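Início
Catálogo
Decoração floral permanente
Linha Virneck

Rosa artificial Virneck, haste individual
Referência 546

A linha Virneck, distribuída pela Pirnovham, destina-se a hotéis, salas de cerimónia, capelas e espaços de receção que mantêm arranjos florais durante todo o ano. As flores têm pétalas de tecido, o cálice é em plástico verde e a haste é verde. A haste admite curvatura ligeira à mão e pode ser encurtada com alicate de corte. O modelo vermelho é fornecido avulso ou em caixa, e combina com a folhagem da série Wolde, vendida em separado.

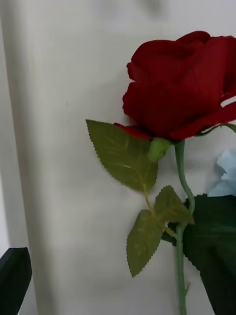 Bimla Kaushik escreve, na área de comentários de clientes, que usou a rosa vermelha em duas épocas seguidas de casamentos e que o tom se manteve igual entre lotes. Recomenda, contudo, que se encomende toda a quantidade de uma só vez quando o arranjo fica sob luz direta, e pergunta se a haste curta voltará ao catálogo. A versão curta regressa em dezembro, nas mesmas cores.

Composição de arranjos

As hastes podem ser dispostas em jarra, em espuma seca ou em suporte metálico. Aconselha-se a preparação prévia sobre uma superfície clara e desimpedida, onde as diferenças de altura se avaliam com maior facilidade. A folhagem deve ser colocada em primeiro lugar; as flores de maior diâmetro seguem-se, e os botões completam o conjunto. Para centros de mesa, a Pirnovham sugere 9 hastes; para peças de altar, 13.

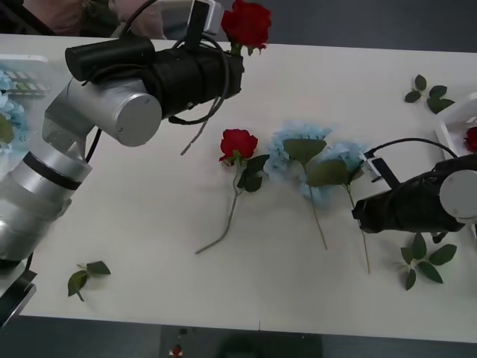

Limpeza e conservação

O pó remove-se com pincel macio ou com ar frio, a curta distância. As pétalas não devem ser mergulhadas em água nem tratadas com produtos à base de álcool, que podem manchar o tecido. Entre utilizações, as hastes guardam-se deitadas, na embalagem de origem, ao abrigo da luz e da humidade. As pétalas amarrotadas recuperam a forma com vapor ligeiro — nunca com ferro de engomar.

Fornecimento e encomendas

Caixa completa: 252 hastes, de uma só cor
Cores disponíveis: vermelho, marfim, rosa-velho
Armazém de expedição: Caten
Devoluções: aceites em embalagem fechada

As encomendas de caixa completa são expedidas sem custos de transporte. Os pedidos de amostra devem indicar a referência, a cor pretendida e a morada da instituição. Para arranjos destinados a mesas de exposição, pode ser solicitado um esquema de disposição, elaborado segundo as medidas do tampo.

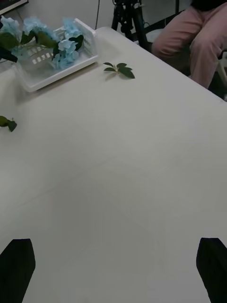
Tampo de mesa branco, de acabamento mate.

Ficha atualizada em 5 de agosto de 2025. As condições de venda aplicáveis constam do catálogo geral da Pirnovham.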